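Bruvmont Floating Floor, Laying Guide
Section 3: Preparing the room and laying the first rows

Welcome to the fun part! If you have worked through Sections 1 and 2, your boards are in the house, your tools are in one place, and you know which way you want the planks to run. Now you get to see a floor appear. The first rows are slow going for everyone, so please don't measure your progress by them. Once row three is locked in, the pace changes completely and you'll wonder why you put it off.

This section covers boards from the Bruvmont mixed-tone range laid over the Besent underlay. If you bought a different underlay, check its own leaflet for the joint and tape directions, then come back here for step 9.

Before you start

Let the boards rest flat in their unopened cartons in the room where they will be laid. Two days is the minimum. If it's February and the cartons rode home in a cold van, give them longer, and keep the heating at the setting you normally live with.

Stack the cartons no more than three high. Keep them off the bare concrete and away from radiators.

You will need:

Tapping block and pull bar (both in the Bruvmont fitting kit)
Spacers, 15 mm
Rubber mallet
Fine-toothed handsaw or jigsaw
Tape measure, pencil, and square
Chalk line
Long straightedge
Vacuum cleaner
Knee pads (get the good ones!)

CAUTION: Wear safety glasses and a dust mask when you cut. Saw outdoors or in a well-aired room. Unplug power tools before changing a blade.

Checking the base

1. Take up any carpet, gripper strip, and old foam. Pull every staple. A single staple left standing can click under a board for years, and you will hear it every time you walk to the kitchen.

2. Vacuum the whole floor, then vacuum it again along the walls.

3. Lay the straightedge on the base and slide it across the room in several directions. Look for light underneath. Any dip deeper than 3 mm needs to be filled, and any bump higher than that needs to be sanded or ground down.

4. Fill low spots with a leveling compound made for your type of base. Wasilewska Quick Level works well on concrete and goes down with a wide trowel. Follow the drying time on the bag and don't rush it.

5. On a concrete base, test for moisture as described in Section 2. Don't go on until the reading is in the range given there.

NOTE: An older timber base may squeak. Fix it now, with screws driven through the board and into the joist. Find out where your pipes and cables run before you drive anything.

Underlay

6. Roll out the first strip of underlay along your starting wall, printed side up. Butt the strips edge to edge. Don't overlap them, as an overlap makes a ridge you can feel through the finished floor.

7. Tape the joints with the silver tape from the underlay carton.

8. Trim the underlay neatly at the walls with a utility knife. We like to put down only two or three strips at a time and unroll more as the floor grows, so the material stays clean and doesn't get torn by boots.

Mixing the boards

9. Open at least three cartons at once and lay boards out loosely from all of them. This is our favorite step, and it makes a bigger difference to the finished room than anything else in this guide! The mixed-tone range is meant to be varied, and each carton leans a little one way or the other. Some run light and some run dark. If you empty one carton and then start the next, you can end up with a dark patch by the window and a pale one by the door.

Shuffle them as you would a deck of cards. Set two boards side by side and see if you like them together. Avoid putting two boards with the same grain pattern next to each other, and save a few of the plainest ones for spots that will be under a bed or a bookcase.

Step back often. Stand in the doorway, squint, and look at the whole spread. Your eye will go straight to any clump of one color, and swapping boards at this stage costs you nothing. People often tell us they spent a whole evening on this with a cup of tea, and we think that's an evening well spent.

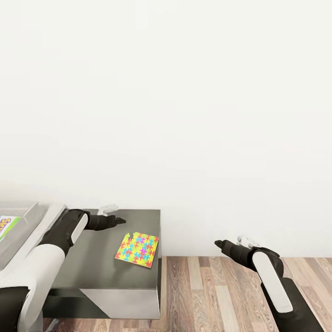
If the room gets strong daylight, do your mixing before sunset. Boards that look alike under a warm ceiling bulb can look quite different at 9 in the morning, and you want to catch that while they're still loose.

10. Check each board for damage as you pick it up. Look closely at the tongue and the groove. Set chipped boards aside for end cuts. Bruvmont can't replace a board once it has been laid, so anything you aren't happy with should stay out of the floor.

Planning the rows

11. Measure the room from the starting wall to the opposite wall at both ends and in the middle. Subtract the gap on each side, then divide by the width of a board (see the carton label).

12. If the last row works out to less than a third of a board wide, trim the first row to share the difference. The two edges of the room will look balanced, and you'll be spared the misery of fitting a sliver behind a radiator pipe.

13. Snap a chalk line where the outer edge of the first row will fall. Walls are seldom straight, and the chalk line is what you should trust.

Laying the first row

14. Start in the left corner, with the tongue side toward the wall. Saw the tongue off the boards for this row so that the full edge faces the spacers.

15. Set 15 mm spacers between the boards and the wall, at the ends as well as along the side. The floor expands and shrinks with the seasons, and it needs that space all the way around.

CAUTION: Never fill the gap with foam, plaster, or caulk. A floor that can't move will lift in the middle.

16. Join the second board to the end of the first. Hold it at a low angle, push it in, and lower it until you hear the click. Run a fingertip over the joint. It should feel flush.

17. Continue to the end of the wall. For the last board, turn a full plank around, lay it beside the row, mark it, and cut. With a jigsaw, cut with the decorative face down. With a handsaw, cut with the face up.

18. Check the row against the chalk line before going any further. A small error here gets bigger with every row, so take a minute and get it dead straight.

Second and third rows

19. Start the second row with the offcut from the first, as long as it is at least 400 mm long. If it's shorter, cut a fresh board.

20. Keep the end joints in neighboring rows at least 400 mm apart. Random looks best. Try not to fall into a stair-step pattern, which catches the eye right away in a mixed-tone floor.

21. Angle the long side of each board into the row before it, slide it up to the end joint, and press down. If it won't close, don't force it. Lift it out, brush the groove clean, and try again. Nearly always there's a crumb of sawdust in there.

22. Close any hairline gap with the tapping block and a few light taps. Use the pull bar where the wall leaves no room to swing. Never strike a board directly with the mallet.

23. When three rows are locked together, slide the whole panel snug against the spacers and check the line once more. That's your foundation, and everything after it is pleasant, steady work. Put some music on!

Around pipes and door frames

24. For a pipe, drill a hole in the board that leaves the full gap all around it. Saw from the edge of the board to the hole at a slant, fit the board, and glue the cut piece back in behind the pipe. Wipe off any extra glue right away with a damp cloth.

25. For a wooden door frame, lay a scrap of board on a scrap of underlay against the frame and use it as a guide for your saw. Trim the frame at that height and slide the flooring underneath. It looks far neater than cutting the board around the molding.

NOTE: Metal frames can't be trimmed this way. Use the Dorkumport edge profile, sold separately, and see Section 5 for fitting.

Stopping for the night

You don't have to finish in one go. If you stop partway, leave the spacers in place, sweep up, and lay a strip of cardboard over the open edge so the grooves don't get stepped on. Close the opened cartons and keep them flat.

It's fine to walk on the laid rows. Don't move heavy furniture onto them until the floor is complete. When you do bring furniture in, lift it into place and put felt pads under anything with feet. Low pieces that sit flat on the floor should have a few pads too, as grit trapped under a wide base can scratch.

Kitchen islands, fitted closets, and anything else that gets screwed down must not stand on the floating floor. Install those first and lay the boards up to them, with the usual gap.

Quick fixes

Board clicks in at one end but not the other: lift it fully, check both ends of the groove for splinters, and start again from the end joint.

Rows drifting away from the chalk line: a spacer has slipped. Go back along the wall and reset them before you lay another board.

Floor feels springy in one place: there's a dip in the base. Take up the rows as far as that spot and fill it. It's a nuisance, but you'll be glad you did it now.

Not enough dark boards left for the last rows: borrow a few from the area you haven't locked in yet, and open your spare carton early so those boards can be mixed in too.

Continue with Section 4, Last row and trim.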